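Speaker notes: Sorting small toys at the table
Session at the Hurnham family center, 16 seats, evening slot

Opening. Say who I am and that I run toy sorting at Gridau. Tonight is small stuff only: blocks, figures, odd pieces. No dolls, no puzzles. Ask who has a bin at home they have stopped opening.

Point one: clear a flat surface and put the bins at the back or side of it. Leave the middle free for the thing you are deciding on. Go to first slide. 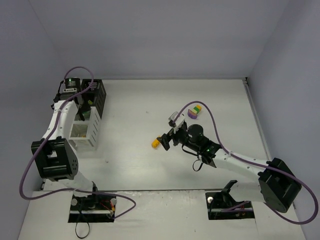 Slide 1. Black slotted box and white slatted rack toward the back, on a white table.

Talk about open sides. If a child can see what is in a bin, they can put things back without reading a label. Solid tubs look neater but get used as a dump. Mention the Uzor playroom, where we swapped 7 tubs for open racks over one November.

Point two: blocks by color or by size? I go by color for under fives. Pause for hands.

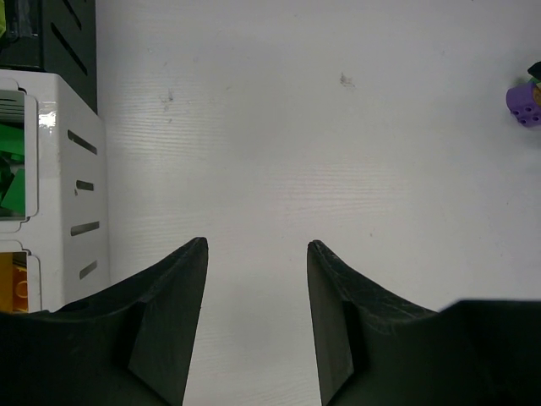
Teresa Doherty wrote in after the last talk that color sorting lasted two days at her house, and that her kids only kept it up once every drawer had one block left in it as a sample. Read this out. Good idea, and it costs nothing. Add that two or three drawers is enough to start with. We had 232 pieces at Urnness and still used only four.

Point three: the odd ones. Every collection has shapes that don't match anything. Give them their own place from the start and sort them last.

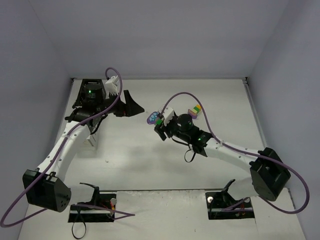 One at a time works best with these. Pick it up, decide, put it down in its place. If it takes longer than 10 seconds, it goes in the "ask" pile and the child decides later. Keep that pile small.

Handout is on the chair by the door. Itsuki has spare copies. Questions until the room closes, then help stack chairs.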